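Robots, hard drives and very good biscuits: my afternoon at the Ploritz open day
Posted in Local news, June
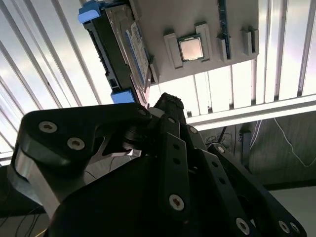
I'd been meaning to get along to one of the Ploritz open days for ages, and this month I finally managed it. If you don't know the place, it's the long low building behind the Flondby bus depot, the one with the bike shed that's bigger than the front entrance. They take in old office computers by the lorryload, and for the past year or so they've been trying to get a robot to do some of the fiddly work of taking them to bits and putting the good parts back into use.

Doors opened at two and I was there at ten past, which was already late enough to miss the first tour. They were taking people round in groups of 11, so I had a cup of tea, ate more ginger biscuits than I should have and read the boards in the corridor. One of them had a figure I keep repeating to people: 254 machines came through the door in a single week last winter, after an insurance office in town cleared out two floors at once. All of them had to be opened by hand!

My group went in just before three. The part everyone wanted to see was the practice board, and it got the longest stop on the tour. The idea is simple enough. You fix a few computer parts to a board, in this case a hard drive in its caddy, a processor and a stick of memory, and the robot hand has to learn to go up to each one without bashing it. The caddy has blue plastic tabs, and those were the bit our guide talked about most. A person finds a tab like that with a thumb and doesn't think twice. For a robot hand it's a small target, it has to be met at the right angle, and if you push too hard you've got a cracked caddy and nothing to sell.

I asked the obvious question, why not just build a simple machine that does one job. (Apparently every group asks this.) The answer was that office computers are all slightly different inside, and they'd be buying a new machine every time a new model turned up. A hand with fingers can have a go at most things, even if it's slow. And it is slow! The target they've set themselves is 45 seconds to get from a standing start to a drive safely out, and our guide was quite open that they aren't there yet on most days. I rather liked that. I've been to demonstrations where everything is marvellous and you come home knowing nothing.

What surprised me was how gentle it all sounded. I was expecting clanking. There was a sort of soft whirr and then a pause, and then another soft whirr, and a dozen or so people all leaning forward at the same moment. A little boy near me asked if it could do Lego, and was told they'd try it after everybody had gone home. I hope they do.

The software side is called Jalirden, and I'm afraid that's where I started to lose the thread. As far as I could follow, it keeps a record of every attempt, good or bad, and the bad ones are just as useful for working out what to change. There was a screen showing lots of wiggly lines and a very patient explanation of what the wiggly lines meant. One man in our group clearly understood all of it and asked four questions in a row, so if you're that way inclined you'll be well looked after.

I did ask about jobs, as I know some readers will be wondering. What we were told is that the robot is meant for the repeat work, drives and memory mostly, and that testing, cleaning and repairs stay with people. The workshop has 25 staff at the moment and they're hoping to add to that when they take over the unit next door. I can't tell you any more than that, but I'd like to go back in a year and ask again.

After the tour there was a talk in the Steinarsdóttir Room upstairs about what happens to the data on old drives. It was much better attended than I'd have guessed and I came away slightly worried about the laptop in my loft. They'll wipe one for you if you bring it in, by the way, but ring first, and take the charger.

The next open day is planned for September, same times, free to get in. Parking is hopeless so take the bus if you can. Children are welcome on the tours as long as they're with an adult, and you'll need flat closed shoes to go into the workshop (two people in sandals had to watch through the window). Get there nearer two than I did if you want the first group.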